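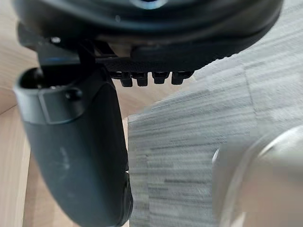
The Nyanda finger, fitted under the wrist housing. Shown in dark gray.

Home | Grippers | Fingers & Tips | Spare Parts | Service | Contact

Print this page | E-mail this page

Nyanda Curved Finger for Bench Arms

If you run a packing bench, a returns counter or a small kitting room, you already know that most of the day goes into picking a thing up, turning it a little and putting it down somewhere else. The Nyanda finger was drawn for that sort of work. It is a long, gently bowed paddle with a matte finish, carried on a collar with a raised band, and it bolts to the standard Candulholm bracket that most of our customers have on their arms already. If yours is an older arm, please ask us before you order, and we'll look up the bracket for you (it's no trouble, we do it most days).

The bend is the part people ask about. A straight finger is fine for boxes, but cups, bowls, tubs and jars don't like being squeezed between two flat faces, and they tend to creep upward as the jaws close. The Nyanda's curve gives round goods more to rest against, so you can turn the closing force down and still carry them across the bench. We went through a good many shapes before we settled on this one, and a couple of the early ones are still being used as doorstops in our workshop!

How it has worked out at Vestura

Vestura packs kitchen goods for mail order, and they put Nyanda fingers on the arms at their Pilley building last November. Prapai Thaweesak looks after the benches there, and she was kind enough to let us spend a few shifts with her crew, asking more questions than we probably should have.

Before the arms came, each packer lifted every piece out of its tote, checked it, wrapped it and boxed it. Now the arm does the lifting out and sets each piece down on the bench, and the person checks, wraps and boxes. Prapai told us the first couple of weeks were slow and a bit grumpy. The packers had their own rhythm and the arms had a different one, and the waiting got on everyone's nerves until the crew was allowed to set the pace from their own benches. That one change did more for the mood than anything we sold them.

"My wrists were the first thing I noticed," she said. "Then I noticed I was talking to people again, because I wasn't bent over a tote all morning."

It hasn't been all roses. Two of the packers asked to move to goods-in, where there are no arms, and they were moved. The ones who stayed have learned to change fingers and clear a stopped arm themselves, and Vestura added that to the job grade, with the pay to match. We'd gently encourage any customer to sort that question out before the crates arrive. It's a much easier talk to have early.

What comes in the box

Part number: 1464
Finger length: 400 mm
Fits: Candulholm bracket, current pattern
Finish: matte, dark gray
Supplied with: one finger, collar, fasteners, printed fitting sheet
Price: $62 each

Fitting and care

Allow 15 minutes for a first fitting. Power the arm down and lock it off, take out the old fasteners, seat the collar square against the bracket and tighten evenly. Run the arm slowly through its full travel before you put any goods under it.

Wipe the finger with a damp cloth at the end of the shift. Light scuffs on the face do no harm and you can leave them alone. A nick on the tip is another matter, as it can catch on soft packaging, so swap the finger if you can feel one with your thumbnail. Please don't sand the tip down to get another month out of it. We know it's tempting.

Fingers are sold singly, and most benches keep a spare in the drawer. To order, call the parts desk with the part number and the model of your arm, or use the contact page and we'll write back.

Last updated: November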